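Share this article 37
Comments 2

Erkovach gripper cell

The Erkovach gripper cell is a small handling station built around a two-finger gripper with a built-in camera. It was developed at the Erkovach workshop for picking light parts from a flat bench, and a second unit was later set up at Suleten. The cell is known mainly for its maintenance routine, which has been copied by other workshops using printed fingers.

Design

The gripper has two opposed fingers that close toward a shared center line. Both are printed in plastic and bolted to the body, so that a worn finger can be replaced without taking the camera off its mount. The camera looks out between the fingers and keeps both of them in view when they are open. The control software, Toprak, stores a reference picture of the open fingers and uses it to check the opening width at the start of each run.

Finger covering

Bare plastic gives little grip on smooth parts, and the fingers are covered on their inner faces before use. The covering is put on by hand in a single piece and folded over the top edge. It is treated as a wear item and is changed after 300 closing cycles, or sooner if an inspection calls for it. Early trials with glued pads were dropped at Suleten because the glue was slow to clean off.

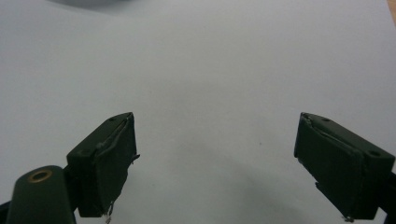
Inspection is done with the fingers fully open over a plain pale surface, using the gripper's own camera. The operator looks first at the inner faces, then at the edges of the covering, where lifting usually starts. A small flap standing out sideways, as on the left finger, or a creased fold along the top, as on the right, is noted in the log. Loose strands like the pale, frayed one at the base of the left finger are trimmed with scissors -- pulling them can bring up the rest of the covering. Scuffed patches on the green surface are recorded but do not by themselves call for a new finger.

Replacement and reset

To change a covering, the cell is powered down and the old material is peeled from the tip toward the base. The plastic is wiped and left for 10 minutes before the new piece goes on. The gripper is then closed and opened by hand, and a new reference picture is taken in Toprak. Skipping this last step is a common cause of width errors, as a thicker covering changes the position of the inner face.

Later versions

A revised finger, the Losuven, was introduced in January with a shallow recess for the covering. It fits the same body, but the two types cannot be mixed on one gripper.

Last updated April 23, 2018

This site uses cookies to improve your visit. By continuing to browse, you accept our cookie policy.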